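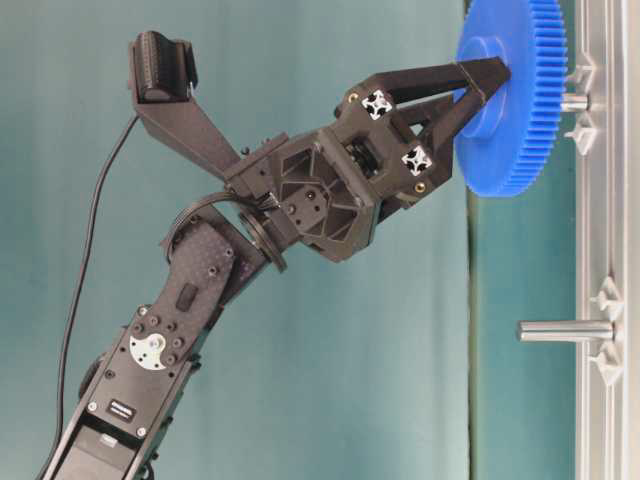
8/27/26

My first sauna with a real program was last night, and I am writing this with skin that still smells of birch. I promised myself I will write it down before I forget the order of things, so please excuse if it is long.

First, why I went. Since the spring I sleep badly. I fall asleep without problem, but I wake up at the same dark hour and then I lie there and make lists in my head. My doctor in Dellby was kind and gave me a sheet about sleep hygiene, which I had already read, and said that many people my age have this. My cousin told me to try heat. She goes every week to a bathhouse called Werkomari, on the other side of the river, and she bought me an entry for my birthday. The card stayed in the kitchen drawer for seven weeks. I was a little bit afraid of it.

What was I afraid of? Mostly of doing it wrong. In the country where I grew up we had no such habit, and I imagined a room full of people who all know when to sit, when to leave and where to put the towel. Also I have low blood pressure, and once I fainted in a hot bus with my shopping in my arms. I asked the doctor on the telephone and she said to go, but to sit low, to drink before and after, and to stand up slowly. I wrote this on my hand with a pen. It washed off in the first shower.

The entrance at Werkomari is through a courtyard and you could easily walk past it. A young man at the desk gave me a form with questions about the heart, pregnancy, medicines and recent operations. I read all of it twice. Then he gave me a key on a rubber band, two towels and a thin cotton cloth for sitting. I asked him if there are rules. He said only to be quiet and to take a shower before. I wanted more rules than that, to be truthful.

The program has three rounds. In each one you go to the hot room, then to the cold, then you rest. The first round I did not enjoy at all. I sat on the lowest bench near the door and looked at the small sand clock on the wall. The air was so dry in my nose that I breathed through the towel. My heart was loud. I thought about the bus. When the sand was half finished I went out, slowly, as I was told, and I stood under a shower that I made only cool, because the cold one has a chain and a bucket and I was not ready for the bucket.

Then came the rest. You lie on a long chair under a blanket, in a room with a low ceiling, and there is nothing to do. I had no phone and no book. For some minutes I was bored and planned what I will cook on my holiday in September. After that I must have stopped planning, and I don't know when.

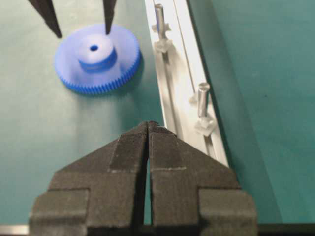

Dardo Benítez told me on the next chair, in a very low voice, that the first round is always bad and that he had hated his own so much he went home after it and came back only a year later. He said I should go to the second bench this time, but with my feet up at the same height as the rest of me, so the heat is not so different between the head and the toes. I did what he said. It was much better! I don't understand the physics of it, but my heart was calmer and I stayed until all the sand was down.

In the third round there was the birch. A woman came in with a bundle of wet leaves and asked who wants it, and I put my hand up before I could think. She taps you on the shoulders, the back and the soles of the feet. It does not hurt. It smells like a forest after rain, and I started to cry a bit, which in that room looks the same as sweating. I was thinking of my grandmother, who used to hit the carpets in the yard every Saturday of my childhood with such a serious face.

After this I pulled the chain of the bucket. I screamed. So much for being quiet.

Afterward they serve a salty soup and a tea called Hestolico, which is bitter and tastes of pine. I drank two cups, and bought a box for home. I walked back over the bridge instead of taking the tram, with my hair wet and my coat open, and I was not cold.

And the sleep? I woke up once, as usual, and saw that it was still dark. But there was no list. I looked at the curtain for a while and then it was morning, and Zacharias was standing on my chest and asking for his breakfast. One night is not a proof of anything, I know this. Maybe it was only the walk, or the soup.

For those who asked me about the price: the entry is 50 for the evening, with the towels, and the birch is included. Bring your own slippers - the ones they lend are too large and I almost fell on the stairs. Eat something small two hours before. I had eaten nothing and I think it was part of my trouble in the first round.

I have reserved again for two weeks from now. My cousin wants to come with me and sit on the top bench, and I told her she can wave to me from there.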